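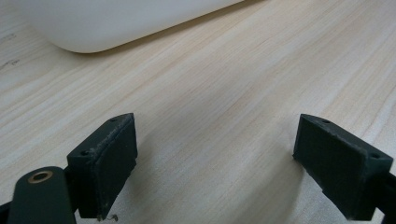
Prüfliste Spielecke und Tische, Haus Mamdale
Rundgang November, geprüft von: Manju Pandey

1. Tischplatte, Oberfläche — in Ordnung
Holz glatt, keine Splitter gefühlt. Am Rand ein paar kleine dunkle Stellen, eine davon vielleicht ein Kratzer. Beim nächsten Rundgang wieder ansehen.

2. Tischkanten und Ecken — in Ordnung
Mit der Hand abgefahren, nichts Scharfes.

3. Tischbeine, Verschraubung — Mangel
Ein Bein hat Spiel. Schraube nachgezogen, hält vorerst. Ersatzschrauben bei Yagi bestellen.

4. Stofftiere und Plüschteile, Nähte — in Ordnung
Jede Naht leicht auseinanderziehen, auch Ziernähte. Beim orangen Plüschteil zusätzlich den weißen Stoffstreifen am oberen Ende auf festen Sitz prüfen. Kein Füllmaterial ausgetreten.
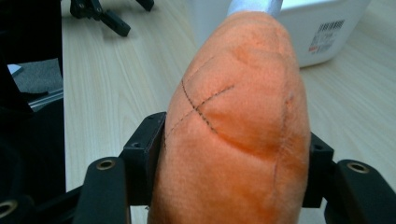 Zu Punkt 4: Plüschteil orange, gekreuzte Ziernaht und Seitennaht

5. Kleinteile — Mangel
Zwei lose Knöpfe in der Kiste gefunden und entsorgt. Herkunft offen, die übrigen Teile mit Knöpfen bitte noch durchsehen.

6. Waschen — offen
Plüsch bei 30 Grad im Wäschenetz, liegend trocknen. Letzte Wäsche nicht eingetragen. Bitte künftig ins Heft schreiben.

7. Steckdosen im Raum — in Ordnung
Kindersicherung überall vorhanden.

Bemerkung: Punkte 3 und 5 bis zum nächsten Rundgang erledigen — Rückmeldung an M. Pandey, vormittags bis 11 Uhr.

Weitere Listen
Prüfliste Garderobe und Flur
Prüfliste Außengelände
Wäscheplan Textilien
Mängelmeldung (Vordruck)

© Illitia Kinderhäuser | Kontakt | Nach oben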